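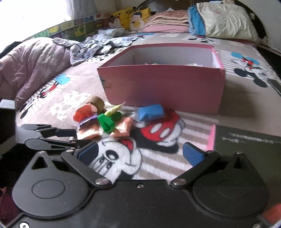 Home | Projects | Reports | Contact

Nutside Household Sorting Project
Progress report to the Ekberg Fund, second period
Prepared by Selorm Zakaria

1. Work done

The period covered bedrooms. Kitchens and hallways were closed out in the first report and are not repeated here. Of the 70 homes on the list, 59 have now had a first visit. The remaining homes are in the Begay blocks, where access is agreed for January.

Each visit follows the same order. Small loose items are collected from drawers, shelves and floors and put on the bed. They are then sorted into an open box by type. The bed is the working surface in most homes; few bedrooms have a table. The bedspread stays on during sorting. Patterned bedspreads, including children's ones with cartoon prints such as Mickey Mouse, make small items harder to find, and the final check takes longer on them. A plain sheet was tried as a cover in 2 homes. It slid when the box was moved and was dropped from the method.

2. Materials

Cardboard boxes without lids remain the standard container. Color is not specified, and households may use a box they already own, pink or otherwise. Rolls of tape are sorted with stationery. In the first period they were logged under tools, which produced double entries; Ayuba Akpalu has corrected the log.

The Stundine label sheets arrived late. Boxes sorted before delivery were marked by hand and will be relabeled at the second visit.

3. Time

The target for a bedroom is 25 minutes from first item to final check. Single rooms met it. Shared children's rooms did not, mainly because ownership of small items had to be settled with the family before they could be boxed.

4. Spending

Spending on boxes is under budget. Travel is over, owing to repeat trips to the Begay blocks. We ask the Fund to approve a transfer between these two lines. No increase in the total is requested.

5. Next period

First visits at Begay, then second visits in the order of the original list. The revised log will be sent separately.

Shares: 2 | Comments: 0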